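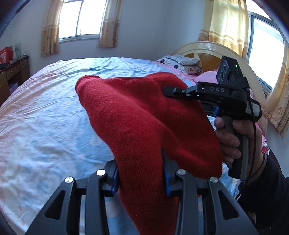 Can you wash wool by hand without it shrinking?
Keep the water cool, don't rub, and it stays the size it was.

Right, quick one tonight, I've got the tea on. Three people have asked me about washing knits since the clear-out post so I'm putting it all in one place and then I'm never speaking of it again.

Background - I ruined my good grey cardigan last December. 40 wash, full spin, came out fit for a teddy bear. Elvia Hinojosa from the Starnthorpe knit group looked at it and just said "oh dear". Fair.

So. What I do now.

Washing up bowl, cool water, small squirt of wool wash. Push the thing under, leave it ten minutes. Go and do somthing else. Don't swish. Rinse in water the same temperature, twice if it's still sudsy. Acrylic you can be far rougher with, check the label. No label, treat it as wool.

Reds and navys on their own, always. I lost a cream scarf that way, still cross.

Then the towel bit. Lay it flat on an old towel, roll the whole lot up like a swiss roll, kneel on it. Unroll. Pull it gently into shape. Done.
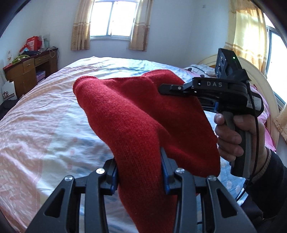 How long does a chunky jumper take to dry flat?
Two days in my back bedroom, less in summer with the window open, and turn it over halfway.

Please don't hang them. The arms grow. Berenice swears by a radiator but hers all have that crispy feel, sorry Berenice.

Yarn shop in Rurnamville sells a wool wash in 200 ml bottles, lasts me most of a winter. Baby shampoo did the job before that - cheaper, smells nicer too if I'm honest. Not fabric softener, it goes all limp and horrid.

Moths I'll do another time, thats a whole post. Freezer bags, lavender, swearing.

Oh and bobbles - one of those little battery shavers, go lightly, keep away from the seams. I went through a cuff with mine and had to darn it.

Potatoes boiling over, got to go.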